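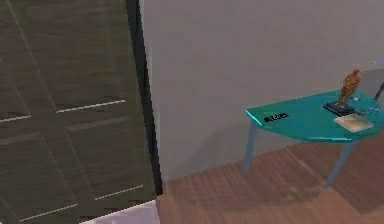 Solero has a new set of coated mandolin strings, and the packet says they last three times as long as plain ones. Maybe. Leilani Baptiste put a set on her Courtois in early March and says the high pair already sounds dull to her. Mine still ring, but I play less than she does – and I wipe them down.

They also cost a good deal more than the Ustell mediums most of us use. I'd wait. If you want to hear them first, Anika Alcantara will have both kinds strung up at the Fri 26 March session. Bring your own pick, and don't read the packet until you've played them.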